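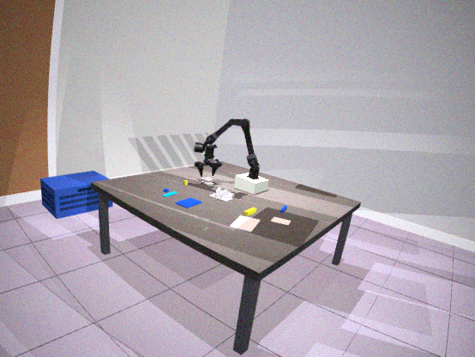
*Fig. 1. Arm on white pedestal, table set diagonally.*

December 22, 2025

**Geolocation checks, Tramis lottery client, build 14**

Goal: confirm that the client refuses a wager when the player is outside the licensed province, and that it still lets the player see balance and past tickets. Parkis wants the result before the rule table is frozen.

Setup: test accounts on the Nonau staging server, all age-verified, all funded with play credit. Location fed in by script. Border file is the October version.

Runs:

- Inside the province, wired connection: wager accepted, receipt issued.
- Outside, wired: wager refused, correct message. Balance page loads.
- Inside, then moved outside with a ticket open in the cart: **wager accepted**. Should be refused. Repeated 7 times, same result each time.
- Bridge crossing, location updated every 2 minutes: client keeps the old position until the next update. Same root cause, I think.

The cart stores the location result when the first ticket is added and doesn't ask again at checkout. Server log agrees: one location call per cart. The casino side makes a fresh call on every spin, so the fault is limited to draw tickets.
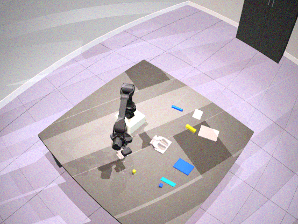 *Fig. 2. Arm with long link pointing down, base on left-center of table.*

Patched the checkout handler on staging to force a new call. Reran the bridge case 4 times, all refused. Checkout is slower with the patch but I didn't time it properly.

Open items:

- Self-excluded account, outside the province: which message comes first? The Mosquera spec says exclusion, the client shows location. Need a ruling from compliance.
- Refused wagers are logged without the position fix. An auditor will ask for it.
- Subscription tickets renew on the server with no client open. No location to check. Spec is silent on this.
- Border file has a gap along the north shore. A point on the wharf reads as outside.

Patch is on the staging branch only. Don't merge until the exclusion order is settled.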